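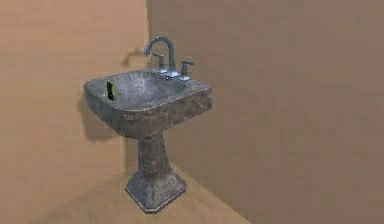 3 min read

Budgeting for the washroom robot: start with the simulator

Members who came to the October planning call will know that Skedico wants a robot that can clean washroom fixtures in its Korletey buildings. Sugeng Subramaniam is leading the work, and the first scenes are up on the test machine. The pedestal sink in a bare corner is one of them, with a gooseneck faucet and two handles for an arm to work around. The next step is deciding what to buy, and in what order.

The original plan put the arm first. Kristine Abella went through the numbers with the operations team and moved it to third place. The new order is computing, then a mock-up washroom, then the arm and its mobile base.

Computing comes first because the team is already short of it. A training job has to try the same wipe many times over, with the sink moved a little each time and the lighting changed. Sugeng's group has asked for 300 hours of rented computing time before any hardware is ordered. Renting costs more per hour than owning, but it can be stopped at the end of any month, and the team does not yet know how much it will need in the second half of the year. Buying a workstation stays on the list as a later option.

The mock-up is the part most people left out of their first budgets. It means a real sink, real faucets, two walls and a floor that can get wet, with a drain and a shutoff valve close by. Branislav Jurčo has found 62 square feet at the back of the Pivorine warehouse that can be used without a new lease. Plumbing is the largest single cost there. He suggests buying secondhand fixtures in several shapes, including at least one pedestal model, since the space under the basin and behind the column is hard to reach with a short arm.

Arne Diekmann has been collecting quotes for the arm. His advice is to ask each supplier the same questions and to get the answers in writing:

What is the reach, measured from the base to the tool and not to the wrist?
Is the arm rated for splashes, and does that rating cover the cable joints?
Which cleaning products will void the warranty?
How long does a replacement joint take to arrive, and who fits it?
Is there a simulation model of the arm, and is it included in the price?

The last one matters for the schedule. If the supplier has no model, someone on the team has to build one, and that time should be charged to the purchase. One quote from Skakcombe looked like the cheapest of the group until this was added in.

Two smaller lines are easy to miss. Wipes, pads and tool covers are used up quickly in testing, so the draft allows for 400 pads. Training for building staff is listed separately, with two sessions at each site.

Čestmír Pešek is holding the draft budget – the spreadsheet is in the shared planning folder, with a tab for each stage. The arm tab is still blank in places and will stay that way until the remaining quotes are in. If your building has fixtures that differ from the ones on his list, send him the make and the basin height so they can be added to the next set of scenes.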